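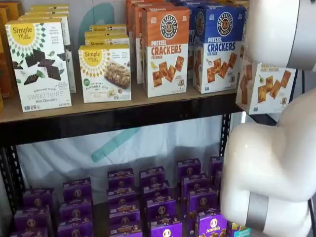 Bevness Tea Keeper review: seven months with a crowdfunded mug warmer

Posted 2 June 2024

I should start by admitting that I am a serial backer of small kitchen things. Some people buy shoes. I buy gadgets that don't exist yet, from people with a nice video and a workbench behind them, and then I forget about them until a padded envelope turns up on the porch. My record is mixed (we will not discuss the folding colander), but every so often one of these projects earns a permanent place on the counter, and the Bevness Tea Keeper has come very close to doing that.

For anyone who missed the campaign, the Tea Keeper is a flat heated coaster with a lid that fits over most mugs. You set your tea on it, drop the lid on, and it holds the drink at whatever temperature you picked. There are 4 settings, marked with little dots around a dial. No app, no account, no firmware, and oh my goodness was I happy about that! The campaign closed with 844 backers, so this was a small one, and I think that shows in good ways and bad. The updates were chatty and came often. The shipping date slid from late summer to October, and they told us about the slide before I had started wondering, which I appreciated more than I would have appreciated a discount.

I paid 41 dollars for the early tier, shipping included. The regular price on their site is higher now and I'll come back to that.

Setting it up took no time. Plug it in, turn the dial, wait for the light to stop blinking. The cord comes out of the back and is a good length, long enough to reach from the outlet by my toaster all the way to the spot by the window where I like to sit with the crossword. The coaster itself is heavier than I expected, with rubber feet that grip the counter nicely. My cat has leaned on it with her full weight and it stayed put.

Now for the part you came for. Does it keep tea hot? Yes, with some fussing. I drink my tea out of a big, thick stoneware mug that I bought years ago from the Wendt pottery sale, and thick mugs are slow to pass heat. On the second dot my tea drifted down to lukewarm before it steadied. On the third dot it held beautifully, and I could wander off to fold towels, come back after about 40 minutes and find it still pleasant to drink. A thin-walled mug behaves differently. My sister's porcelain one got too hot on the third dot and was perfect on the second. The little card in the box does mention this, in very small print, and I wish they had made more of it.

The lid is lovely. It is soft silicone on the underside, it fits every mug I own except one square one that was a gift, and it has a small raised tab so you can lift it without touching the hot part. I use the lid even when the coaster is off. If they sold it by itself I would buy three.

The dial I like less. It turns smoothly, with no click between the settings, so it is easy to nudge it when you wipe the counter and not notice until your next cup. I have put a dab of nail polish at my favorite spot. The light is also brighter than it needs to be. In a dark kitchen at six in the morning it feels like a tiny lighthouse, and I ended up covering half of it with a bit of tape.

It does shut itself off after a while if you forget it, and I do forget it, so that was a big selling point for me. The cutoff is set by the maker and can't be changed. If you are a truly slow sipper you may find yourself turning it back on, but I'd still rather have it than not.

I did compare it with the Jasuvier warmer my office bought for the break room. The Jasuvier heats faster and has a proper screen with numbers on it, and if you like to know your exact temperature you will be happier there. It also beeps. It beeps when you put the mug down, it beeps when it is ready, and it beeps when you pick the mug up again, and I could not find any way to make it stop. The Bevness is silent, and for a thing that lives a foot away from my head while I read, that settles it.

One small story about customer service. My first unit had a wobbly foot. I wrote to them on the contact form expecting to wait, and had a friendly reply the next morning and a bag of spare feet in the mail within the week, along with a sample of Odinthorpe black tea. The tea was very good, by the way, malty and strong enough for milk.

Would I buy it again at full price? I went back and forth. At the backer price, without a second thought. At what they charge today I would probably wait for a sale, unless I were shopping for somebody who is always carrying cold cups back to the microwave. They do run discounts, and the last one I saw was 15 percent off for people on the mailing list.

Cleaning, for those who asked after my last review: wipe the coaster with a damp cloth once it has cooled and wash the lid by hand. Mine has picked up one faint ring that won't come off, from a spill of chai I left overnight.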